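3월 13일이라고 날짜부터 적어 두려다 말았다. 금요일 저녁이고, 이번 주에 한 일이라고는 뚜껑을 옮긴 것뿐이다.

데이터 모으는 일을 시작한 뒤로 주변에서 자주 묻는다. 그래서 로봇이 뭘 배우느냐고. 나도 그게 궁금하다. 내가 하는 일은 두 팔을 원격으로 움직여서 통을 집고, 내려놓고, 뚜껑 근처로 집게를 가져가고, 그걸 저장하고, 테이블을 다시 어질러 놓고, 처음부터 반복하는 것이다. 한 번의 시연이 에피소드 하나가 된다. 에피소드가 쌓이면 학습을 돌린다. 말로 하면 참 간단하다.

## 다양성이라는 말

Brutamau 쪽 지침서에는 "장면을 다양하게 구성할 것"이라고 적혀 있다. 어떻게 다양하게 하라는 건지는 안 적혀 있다. 그래서 우리끼리 정한 게 이렇다.

- 통은 매번 위치를 바꾼다
- 과제와 상관없는 물건을 두어 개 섞는다
- 뚜껑은 닫힌 것과 빠진 것을 섞는다
- 12회마다 배치를 완전히 갈아엎는다

문제는 사람이 물건을 '아무렇게나' 놓는다고 해도 정말 아무렇게나 놓지는 못한다는 점이다. 나는 오른손잡이라 그런지 큰 통을 자꾸 오른쪽 앞에 둔다. 지난주 기록을 쭉 넘겨 보다가 알았다. Walid Semaan은 반대로 뭐든 구석에 모아 놓는다. 그러면 모델은 통을 집는 법을 배우는 걸까, 아니면 나와 Walid의 버릇을 배우는 걸까? 학습 담당자에게 물으면 데이터가 많아지면 평균이 맞춰진다고 한다. 버릇 두 개를 평균 내면 뭐가 되는지는 답을 못 들었다.

시연 속도도 그렇다. 오전에 찍은 것과 오후 늦게 찍은 것은 재생해 보면 다른 사람 같다. 오전의 나는 집게를 천천히 내리고 살짝 멈췄다가 다문다. 오후의 나는 그냥 찍고 간다. 둘 다 '성공'으로 표시된다. 성공 여부는 체크박스 하나니까. 망설인 시간, 헛손질하고 다시 잡은 것, 운 좋게 걸린 것, 이런 건 다 같은 체크박스 안으로 들어간다.

## 실패한 건 어디로 가나

이게 제일 마음에 안 든다. 지금 규칙으로는 통을 쓰러뜨리면 그 에피소드를 버린다. 깨끗한 시연만 남기자는 것인데, 그렇게 모은 걸로 배운 로봇은 통이 쓰러진 세상을 한 번도 본 적이 없게 된다. 실제로 지난 평가 때 흰 통이 넘어지자 팔이 허공에서 한참을 머뭇거리다가 통이 원래 서 있던 자리를 집으려고 했다. 보고서에는 '일반화 개선 필요'라고 한 줄 들어갔다. 내가 보기엔 일반화까지 갈 얘기도 아니다. 우리가 안 보여 준 것이다.

그래서 이번 주부터는 복구 동작을 따로 모으자고 했다. 일부러 쓰러뜨려 놓고 세우는 것부터 시작하는 시연. Sullell 작업대에서는 이미 해 봤다고 하는데, 숫자를 보여 달라니까 아직 정리가 안 됐다고 한다. 이 업계에서 '아직 정리가 안 됐다'는 말을 몇 번째 듣는지 모르겠다.

통을 여러 개 올린 배치는 집게가 접근하는 각도부터가 까다롭다. 큰 흰 통은 위에서 내려가야 하고, 모여 있는 작은 것들은 옆에서 들어가다가 이웃을 건드리기 쉽다. 기울여 세운 나무판까지 있으면 오른팔이 움직일 길을 한 번 더 생각해야 한다.
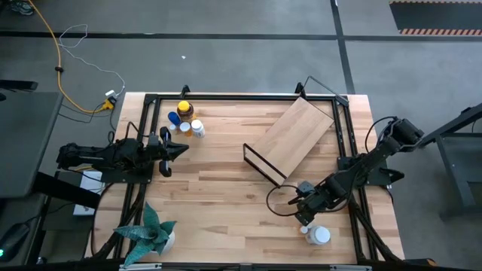
Lilibeth Quiambao는 초안을 읽고 내가 너무 비관적이라고 했다. 버릇이 섞이는 건 맞지만 그건 사람을 더 바꿔 가며 앉히면 되는 일이고, 자기 생각에 더 급한 건 과제 설명문이라고 한다. 같은 동작에 어떤 사람은 '통을 집는다', 어떤 사람은 '용기를 옮긴다'라고 써 놓으니 나중에 골라낼 수가 없다는 것이다. 듣고 보니 내 설명문도 제각각이었다. 그 점은 인정한다. 사람을 더 앉히자는 쪽은, 글쎄. 지금 조작을 할 줄 아는 사람이 6명이고 그중 꾸준히 나오는 건 2명이다.

설명문 얘기가 나왔으니 하나만 더. 지금 입력칸에는 글자 수 제한이 있어서 '왼팔로 받치고 오른팔로 연다' 같은 문장이 중간에 잘린다. 잘린 채로 학습에 들어간다. 고쳐 달라고 한 게 작년 8월이다.

수집을 하지 말자는 얘기는 아니다. 나는 이 일이 꽤 재미있고, 집게가 뚜껑 가장자리에 딱 맞게 들어가는 순간에는 아직도 기분이 좋다. 다만 에피소드 개수를 그래프로 그려서 위로 올라가니까 잘되고 있다고 하는 회의에는 이제 좀 지쳤다. 똑같은 배치로 수백 번 찍은 것도 그 그래프에서는 수백이다. 중복을 빼고 다시 그려 보자고 했더니 회의실이 조용해졌고, 결국 내가 하기로 됐다.

다음 주에 할 것: 12회 규칙을 지켰는지 로그에서 확인, 쓰러진 통에서 시작하는 시연 첫 묶음, 설명문 용어 통일안. '통'으로 할지 '용기'로 할지는 Nabil Sfeir와 아직 합의를 못 봤다. 나는 '통'이다.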